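Cunora Planner - Frequently Asked Questions

Last updated 01/07/2024

What does Cunora do?

Cunora takes a target grasp and a model of the cell and returns a timed joint path. It does not find objects. Object poses come from Mikex, our perception package, or from any other source that can publish a pose in the robot base frame.

Do I need Mikex to run Cunora?

No. Several users write poses by hand from a text file while they set up. The file format is in the setup guide under "Static targets."

Which version of the cell file should I use?

Version 3. Version 2 files still load, but the planner ignores their padding values and prints a warning. The converter is in the tools folder and keeps a copy of the old file.

How large is the test set?

The current grasp set has 3,831 entries, of which 2,869 are flat or soft packages. The rest are boxes and bottles. Each release is run against all of them in simulation before it goes out.

Why does the planner refuse a grasp that looks reachable?

Check the padding on the table first. The default is set for rigid items, and thin packages lie inside it. Lower the table padding for the final approach segment only - lowering it everywhere lets the arm skim the table on long moves. If the grasp is still refused, turn on the reject log and look for the first link named in it.

The pose jumps when I use a shiny work surface. Is that a bug?

Usually not. Glare leaves holes in the depth data, and the plane fit shifts when the holes are large. Raise the hole limit in Mikex, or mask the bright area. Chrysoula Giannakopoulos wrote a short note on masking, linked from the Mikex page.

Should I model the cables on the outside of the arm?

Yes, as capsules attached to the nearest link. Leave them out and the planner will pass closer to posts and stands than you want. The Bronthorpe cell file has a set you can copy.
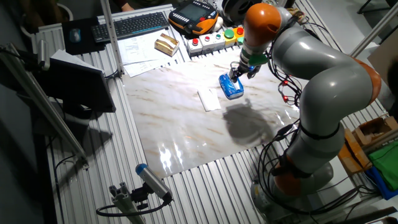
Gripper holding a blue package just above the mat.

Can I stop a path partway and replan?

Yes. Call hold, wait for the state to read "held," then send the new target. Do not send a target while the arm is still slowing down. The Pillai bridge queues it and runs it from the wrong start state. This is issue 573, and a fix is planned for October.

Where do I report a problem?

Use the tracker. Attach the cell file, the reject log and the pose you sent.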